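Pekthorpe workshop compares two sets of gripper fingers on dinner plates

10 Feb 2020

The Pekthorpe automation workshop has started to compare two kinds of gripper fingers for its pair of table robots. The task is the same for both: pick plates from the table and stand them in a wire dish rack. 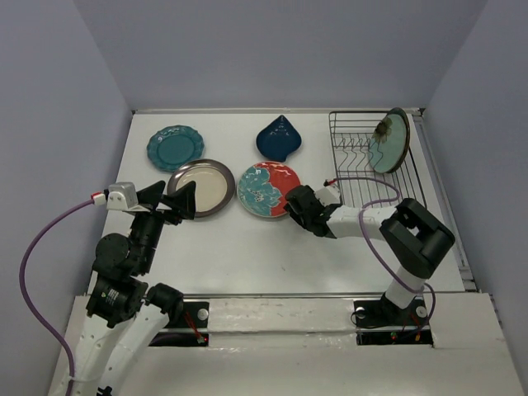 The first set, called Derkico, has stiff fingers. The second set, called Memon, is softer near the tip. The workshop plans 1,000 picks with each set, under the same controller and with the same speed limits. So far 779 picks are finished with the Derkico fingers, and the Memon fingers will follow.
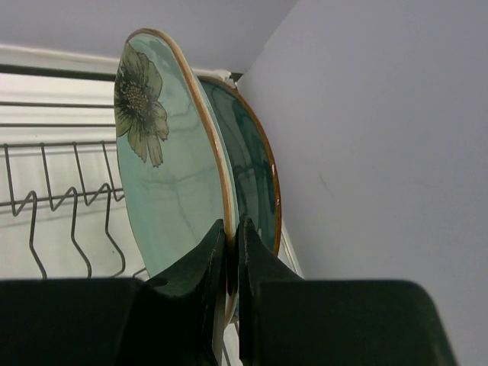
Glazed plates are a hard test for a gripper, the team writes in its notes. The edge is thin, the surface is slippery, and a shiny glaze can confuse a camera that is placed near the wrist. For this reason the plates in the test differ in shape and in color, from a round red and turquoise one to a teal one with a wavy rim.

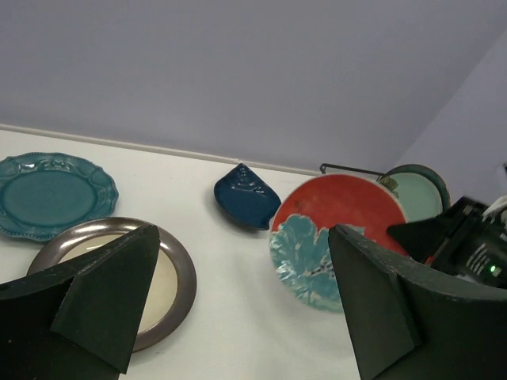
Photo: Pekthorpe automation workshop

The wrist cameras are also compared. Each pick is recorded from the wrist and again from a fixed camera, and the team wants to know which view helps more when one arm must work close to the other. The recordings are sorted with a small program named Trader, which was written at the workshop last October.
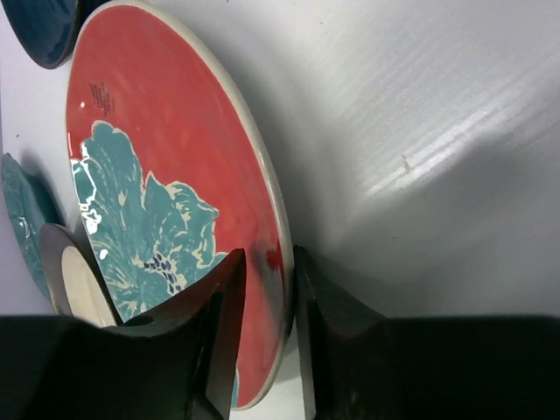 Pekthorpe News Desk

The results for both finger sets will be published together on the workshop page. A date is not yet decided.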